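Do you need a case for a table tennis bat?

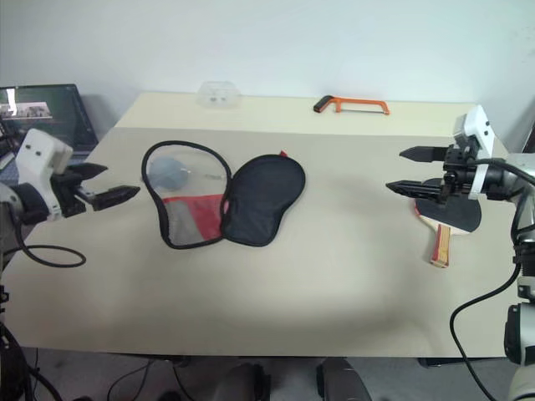 Case open, bat out, hacksaw waiting for its turn.

I have played table tennis on and off for most of my adult life and until May I carried my bat in a bread bag. It was fine. I say this so you know where I'm coming from when I tell you I now own a proper zip-up case and am still not sold on it.

Kirstin Cruickshank started it. She runs the Wednesday ladder at the Grerkbridge hall and she has views on equipment. Hers is that rubber goes off if you leave it out in the air, dust gets on it, the grip goes, and you end up blaming your backhand. Could be. My backhand was bad when the rubber was new, so I'm a poor test subject.

Anyway, I went looking. The cheap end is a plain sleeve. The other end is the Gritano hard shell, which promises up to 24 months of extra life for your rubber. Extra compared with what? Left on a car dashboard in January? Kept in a bread bag? The label doesn't say, and I asked in the shop and they didn't know either. I put it back.

What I bought instead is the soft sort that follows the shape of the bat and opens flat in two halves. One half is solid black and the other has a mesh panel, and there's a little red tab at the top of the black side. I like that it opens right out. You can see everything you've got in there without fishing about, and through the mesh you can tell what's behind it before you go digging. That's a real point in its favour and I'm happy to give it.

The shape I'm less keen on. A case cut like a bat holds a bat, and then it holds whatever you can persuade into the leftover space. A towel won't go in. My keys go in but I don't want them near the rubber. So I still take a bag to the hall, and now the bag has a case in it. I've added a layer, really, and paid for the privilege.

As for the zip, it's a zip. Reviews get very worked up about zips. One of them went on for 130 words about the "confident glide" of the Ghumman model and never once mentioned whether the bat fitted.

The bat itself is nothing flash. Black rubber on the face, wooden handle with red stripes through the lighter timber. I've been told the handle is too long for my hand and that people do trim them, and the orange hacksaw has been sitting at the back of the table while I think about it. I've read the arguments. The ones in favour all come from people who have already cut theirs, and they would say that, wouldn't they. I'll try some grip tape first.

So, is the case worth it? Ask me when the rubber has had a full season. If it still grips the ball I'll owe Kirstin a coffee, though she'll claim it as proof and I'll point out we never had a second bat in a bread bag to compare it with. I did offer to run that one properly. She said I was being difficult.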